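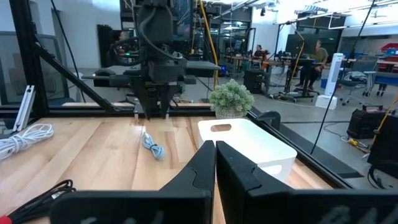

*Cable pick-up with the Illey finger set. White bin at the ready, light blue cable next in line.*

# Illey Finger Set (pair, black)

Hi, and welcome to the page for the one thing I make that people keep emailing me about! The Illey is a pair of gripper fingers for small two-finger robot arms. I started drawing them at my kitchen counter for my own arm, and then I kept changing them at the shared shop where I spend most of my evenings (Urkden, if you're local, come say hi). You get one flat, tapering finger and one wide one, and they meet at the tips. Both have grooves and cutouts along the inside faces, so you've got edges to catch things on.

I drew them for cables. That's really the whole story. I have too many cables, everybody I know has too many cables, and I wanted an arm that would pick them up off the table and drop them in a bin while I did something else. A tight bundle with a tie around it is the easy case. A big loose coil is a lot harder, and a heap of black ones all tangled together is the thing I still lose sleep over.

## What's in the bag

- One narrow finger, one wide finger
- 2 mounting plates
- 11 screws (you'll use ten, the spare is for the floor)
- A printed card with the hole spacing, actual size, so you can hold it up to your own arm before you open anything else

No arm, no motor, no wiring. I get that question a lot!

## Will it fit?

If your gripper opens and closes in a straight line and takes a bolt-on plate, probably yes. Lamisi Zakaria put a set on a homemade arm called Losaria, and she had to redrill one plate. Send me a picture of your gripper with a ruler next to it and I'll tell you what I think. Please don't just send the name of the kit, half of them changed the bolt pattern at some point and I can't keep up.

Fitting takes me 15 minutes. Do the narrow finger first, leave its screws a little slack, close the gripper slowly until the tips line up, then tighten everything down. If the tips cross, back off and swap the plates over. Clear the table before that first close, too. I've bent a tip on a mug.

## Setting up your table

A few things I'd do again if I were starting over. Get a plain light tabletop if you can, dark cables really stand out against pale wood. Pick one bin and stay with it. I like a white plastic one with rounded corners, and I teach the arm its drop point once and then leave the bin alone. A plant on the table is nice as well (go ahead, laugh), it gives me something bushy to steer around when I'm practicing by hand.

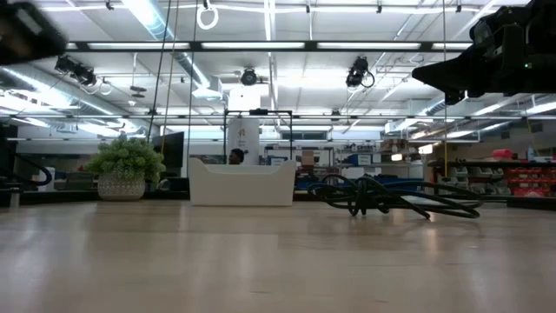 *Same bench, wider view: bin and plant at the far edge, black cable coil on the right.*

With a wide table I'd start your piles close to the arm and work outward. Tomás Mulligan does it the other way, bin in the middle and cables on both sides, and his runs look smoother than mine, so what do I know. For thick black cable, try to come down on a single strand near the outside of the coil and lift slowly. Go for the middle and you'll bring the whole lot up, or nothing.

## Wear and care

My own pair is at 1,684 closes by the counter in my script, and the narrow tip is a bit rounded now. It still grips fine on anything thicker than a phone cord. Wipe the grooves out with a dry brush now and then, and skip the solvents. I tried one on an early set and it went cloudy and gross.

## Changes in this version

The wide finger is stiffer than before. Eamon Keane kept flexing his on heavy power leads and sent me a very long email with sketches, and most of them went in. The screw heads are also a size bigger. If you have the older set, the new plates fit your old fingers, so you can buy just those.

## Ordering

I make them in small batches, so if the button is gray, drop me a note and I'll put you on the list for the next one. Spare narrow fingers are sold singly. The wide one only comes in the pair for now.

*Page updated 21 September 2024*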